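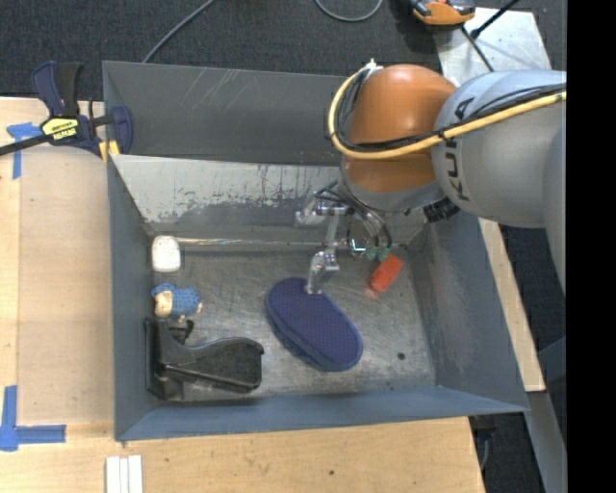
Handout 6: Care of metal bins and containers

Course: Store Keeping and Small Parts, Jedgate site. Revised 18th June.

A painted metal bin loses its paint first where things slide. On a bin with sloping sides this means the slopes and the bottom. A bottom worn to bare metal can still be used, but it must be kept dry.

Words for today
Scuff - a pale mark on the paint. The paint is still there.
Scratch - a thin line. Check it with your fingernail.
Flaking - paint comes away in pieces. Write it in the bin book.

Before you clean, take out all loose objects, also the small ones in the corners. Brush from the rim down to the bottom. Wipe with a damp cloth, then with a dry one. Do not use a wire brush on flaking paint, it makes the edges bigger.

If you repaint, two thin coats are better than one thick. The bin rests 3 days before it goes back to use.

Homework: choose one bin in the Tridow store and draw its four walls and bottom. Mark the wear with the words from today. Bring the drawing to the next lesson, we will need it again in October.

Rimkutė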